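Stationery Sorting and Desk Layout Study: Call for Participants

Larlow is looking for 42 adults to take part in a study of how people sort and put away small stationery on a shared desk. Sessions run through November at our Zindier Road site. The work is paid by the session and no experience is required.

What the study is about

Small office items are awkward to store. Binder clips are a good case: they come in several sizes, the handles may be folded or standing, and a handful tipped on to a desk will not stack or line up. Most offices keep them in a tray, a jar or a drawer, and most have no rule about it. We are comparing layouts of the same desk to see which ones people can tidy without stopping to decide where a thing belongs.

The variables are tray position, tray size, the number of other objects left on the desk, and whether storage is on the desk or on the wall beside it. Sorting rules also change between blocks. In one block clips are grouped by colour, in another by size, and in a third everything goes into a single tray.

What you will do

Each participant attends 2 sessions, at least four days apart. A session lasts 51 minutes including a break. You will stand at a desk and carry out short tidying tasks from a printed card. Typical tasks are:

Move all loose binder clips into the tray.
Fold the handles of each clip flat before putting it away.
Clear a space beside the tray without taking anything off the desk.
Return the desk to the layout shown on the card.

You will not be scored against other people. We record the order in which items are moved, the time between moves, and any item that is picked up and put back. After each block you fill in a one-page form on how easy the layout was to work with. Please fill it in before the next block is set out.

Who can apply

You should be 18 or over, able to stand for 20 minutes at a time, and able to read a printed card at arm's length, with glasses if you wear them. You should be able to press open a medium binder clip with one hand. Left-handed applicants are particularly welcome, as the first round of the study had too few. We cannot accept people who took part in the Begum drawer study, which used some of the same task cards.

Colour vision is checked at the start of the first session. A result outside the usual range does not exclude you — you will be given the size-sorting blocks only, at the same rate of pay.

The desk

The top is dark brown marble with white veining, and the walls of the booth are covered in pink leopard print. Besides the tray and the clips there are calculators on the desk and a wire basket on the left wall.

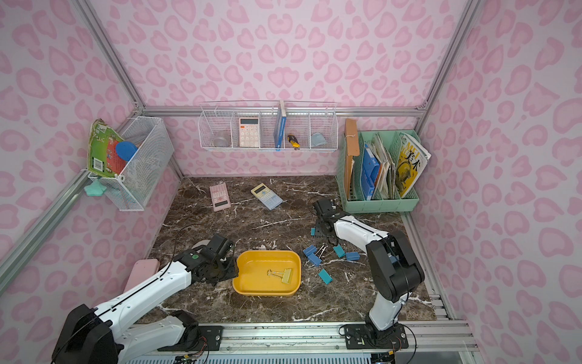
Tray position is set by the session lead before each block and should not be altered unless the card says so. Items in the wall basket are part of the layout and stay where they are in all blocks except the last. Please remove rings and bracelets before starting, as they scratch the trays. Bags and coats go in the lockers outside.

Payment and data

Payment is made by bank transfer after the second session. Travel within the city is refunded on receipt of a ticket. Results are stored in Horkix under a participant number, and names are held separately by Augustina Essien. You may withdraw at any point up to the end of your second session and will be paid for the time attended.

How to apply

Write to Gayan Howlader at the Larlow study desk, giving your name, your writing hand, and whether you prefer a morning or afternoon slot. Afternoon sessions start at 2 pm. Questions about access to the building should go to Nimal Gazi. Applicants will be sent an information sheet and a consent form, both to be returned before a slot is confirmed.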